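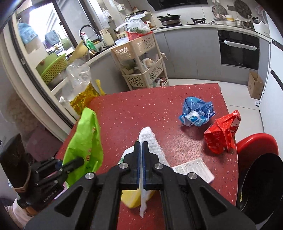 Adidine sets gripper budget for home recording work

Sunday, November 13, 2022

Adidine has agreed its equipment budget for the next stage of its household handling project, with most of the money going on hand-held grippers and the spare parts to keep them running.

The Flirkdale company will pay £2,642 for each working set. A set is two grippers, a charger, a carry case and a year of repairs. Storage for the recordings comes out of a separate budget, as do payments to the households taking part.

Recording takes place in people's own homes, with the furniture and shopping left as they are. One kitchen has a red speckled tabletop, and the items on it include a paper towel, a printed leaflet, a crumpled blue and white plastic bag and several kinds of bright wrapping. Thin, soft items of this kind wear the finger pads fastest, according to Svyatoslav Pavliuk, who manages purchasing at Adidine.

"We budgeted for the grippers and forgot the pads," he said. "In May we had sets sitting in their cases waiting for a part that costs less than lunch. This time the pads are on the first order."

The first order includes 200 spare pads, to be held at the Flirkdale office. Crews will carry a small number with them and change them on site. Screws and linkages will still be sent back to the workshop.

The company also looked at renting. Melnychuk, which hires out test equipment, quoted a lower price for the first three months, but the cost passed the purchase price before the end of the planned work. Adidine will rent only if a set is out for repair for longer than a week.
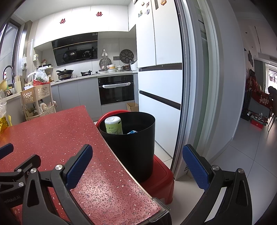 Fixed arms put back to next year

A plan to buy fixed robot arms has been delayed. Uthai Thammasiri, who plans the home visits, said the arms would need a clear floor area and a mounting stand, and few of the kitchens on the list could take one alongside a storage cart, a bin and a fridge.

The 79 homes on the visit list will therefore be recorded with hand-held sets alone. Thammasiri has asked for floor measurements to be taken on each visit so that the stands can be priced properly.

Tornitach will supply the carry cases and handle the repairs. Delivery is in two batches, with the spare pads in the first. Households already signed up do not need to do anything and will be contacted with a visit date.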